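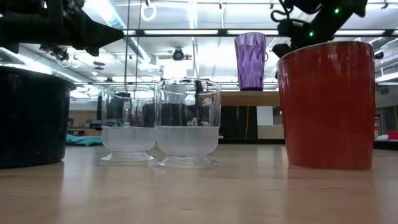

28/04/2020
By Iara Villalba
Filed under: Home & Kitchen, People

Cristóbal Medina does not own a matching set of anything. He says this in the first minute of our call, before I have asked him a question, and he says it the way another person might mention that they don't eat meat.

Medina runs Kollo, a secondhand kitchenware shop on the ground floor of a former print works in Jondgate. He has been there five years. The shop is closed to walk-in customers for now, so he spends his days packing mail orders and sorting through boxes he bought last November, when a catering firm called Espinoza shut its doors and sold the contents of its storeroom in one lot.

“There were 86 boxes,” he says. “I told my landlord it would be a few.”

Most of what came out of the boxes was ordinary. Sheet pans, ladles, stacks of plain white plates. He kept the plates and sold the pans to a bakery. What interested him more was the stuff nobody had bothered to label, which included enamel pots, plastic buckets and a great many plastic dessert cups on short stems.

I asked him to start with the enamel, because that is what most of his customers write to him about.

“People want the dark speckled kind,” he says. “Navy with the white dots. Their grandmother had one, or they went camping with one. I tell them it's a good pot, but look at the rim first. The rim is where it gets knocked. If there's bare metal on the outside edge, you can live with that. If it's chipped on the inside where the food goes, I won't sell it for cooking. I'll sell it to you for umbrellas.”

He is strict about this. A pot with a chipped interior goes on a separate shelf with a paper tag that says NOT FOR FOOD, and he has turned down sales when a buyer told him they planned to cook in one anyway.

The big pots are harder to sell than the small ones. Few people have a burner wide enough, and fewer have a place to put a stockpot when it isn't on the stove. Medina's own lives on the kitchen table. He makes beans in it on his day off and eats them until they are gone.

“My sister says it's ugly to leave it out,” he says. “I say, where should it go? The cabinet has a shelf in the middle. I'd have to saw the shelf.”

The cups are another matter. They are clear plastic, with a flared rim, a frosted bowl and a wide round foot, and he thinks they were meant for puddings and fruit at weddings. He counted 358 of them, which took him an evening and part of the next morning. He had expected to give them away.

“Plastic has a bad name, and I understand it,” he says. “But these were already made. They're sitting in a box. You can wash them and use them for years if you don't put them in the dishwasher. The dishwasher makes them cloudy, and then everybody thinks they're dirty.”

He washes them by hand in lukewarm water with a soft cloth – never the green side of a sponge – and dries them upside down on a towel. He showed me two by holding them up to his phone. When I said I couldn't tell whether there was anything in the bottom of them, he laughed and said customers ask the same thing.

“It's the frosting. It fools you. I had a woman write back and say one of them came with milk in it.”

He sells them in fours. A school kitchen took a large batch for rice pudding before it closed for the spring, and a man who paints model ships bought some to rinse his brushes in. Medina uses them at home for yogurt, salt, loose screws and, once, a boiled egg.

The buckets get less attention. Medina likes the tall ones with ridges down the sides, in red or orange, which he says were sold as wastebaskets but were probably used for everything. He has one for onions. Another holds rolled-up paper for packing orders, and a third stands by the back door for rags.

“A bucket doesn't need a job,” he says. “You put it down and by the end of the week there's something in it.”

For cleaning them he uses baking soda and a little water, left on for an hour. Old stickers come off with cooking oil. Anything that held chemicals he won't take, and if he can't tell, he sniffs it, and if he still can't tell, it goes to recycling.

I asked whether he ever buys new. He thought about it for a while. He bought a dish rack from Husholm two years ago, he said, because the used ones were all rusty at the feet. He also buys new sponges. The table he works on is secondhand, a plain light wood one that he sands and oils every winter.

Business is slower than last year, but the mail orders have been steady, and more people are writing to ask how to fix what they already have. He answers all of them, usually at night. The most common question is how to get burned rice off enamel. His answer is to cover it with water, add a spoonful of baking soda, simmer it gently and then leave it alone until morning.

“They always write back after an hour,” he says. “I say, go to bed.”

Kollo is taking orders by email. Shipping on enamel is extra because of the weight.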